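Trunlow textile bank – January update

Quick one as I'm rushing. 600 kilos of old sheets and curtains in since the last newsletter, best month yet. Birkett drop-off now open till 7pm, ring the bell twice.

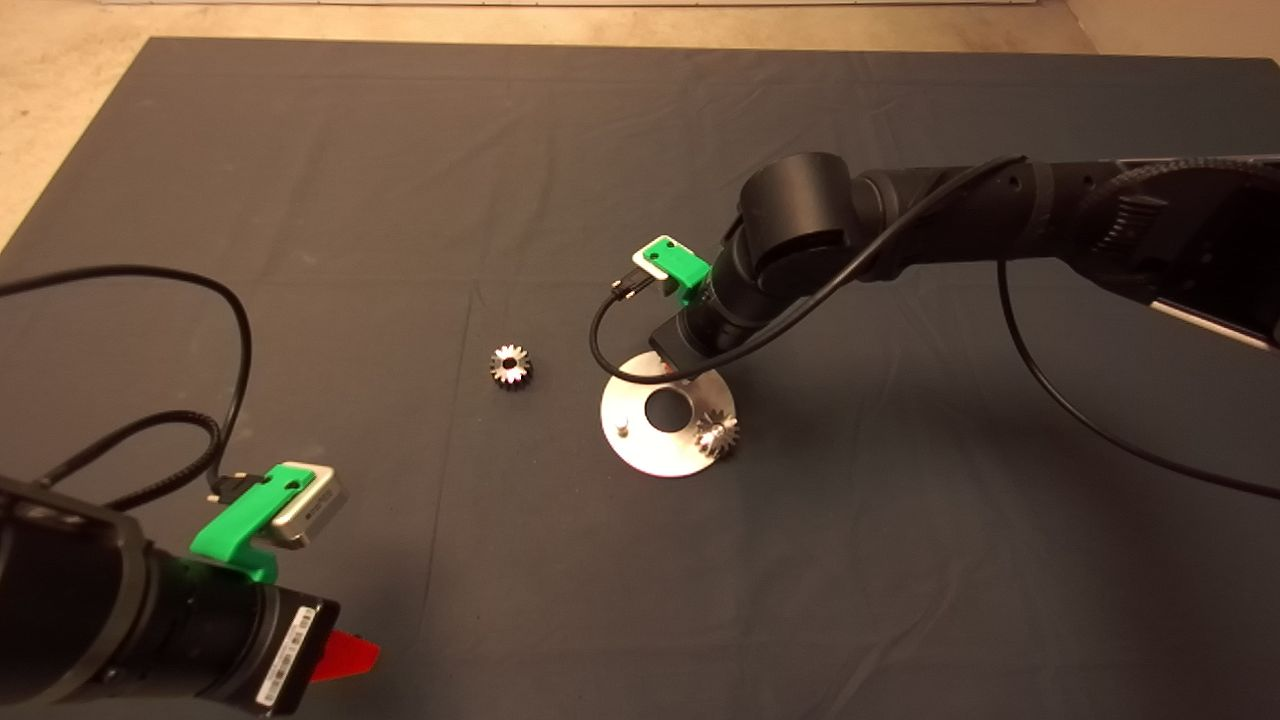 Dark grey cloth with the fold creases still in it.

Please no duvets!! Justutex wont take them. Towels fine, odd socks fine. Bags tied please – Reece Tunstall has had 30 split on him and is not happy. Next sort is at Birkett, 10am, bring gloves and a flask. Lifts, ask Reece.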